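Monday, late

Budget season, so I spent the evening with the spreadsheet instead of with people. Lleucu wants a number for the second arm by the end of October. I have a number. She won't like it.

The arm itself is the easy part. It's everything hanging off it that eats the money - Talon quoted us for fingers, spare fingers, and a service plan for the fingers. Cable sleeves are a separate line. So are the straps.
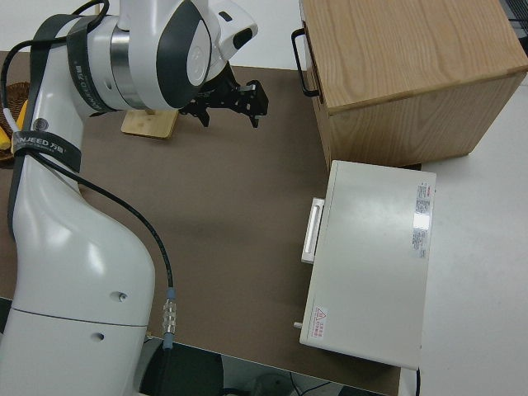

Cable management, current budget: two straps.

I asked Barnance whether a used one would do. They sent back a 9-page form, and page 2 asks for our "automation vision." I wrote "mugs."

Llinos thinks we should skip the second arm and put the money into a better table and more things to pick up. She may be right, annoyingly. The whole kitchen, corn included, costs less than one Talon finger, and I've never had to sign a service plan for corn. I went through the props line by line anyway and priced replacements for the lot, which came to $146. I read it twice, looking for the missing zero.

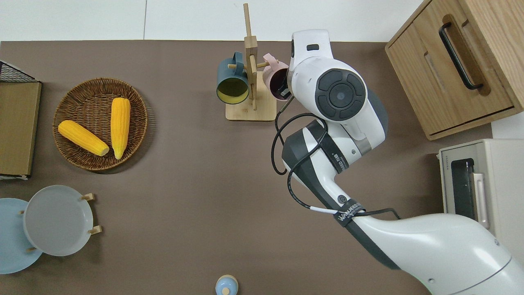
Things to ask Lleucu tomorrow

Can the Jellunero license come out of somebody else's money?
Does shipping count as equipment? (It did last year. Then it didn't.)
Would she sign for spare mugs tonight and argue about the arm later?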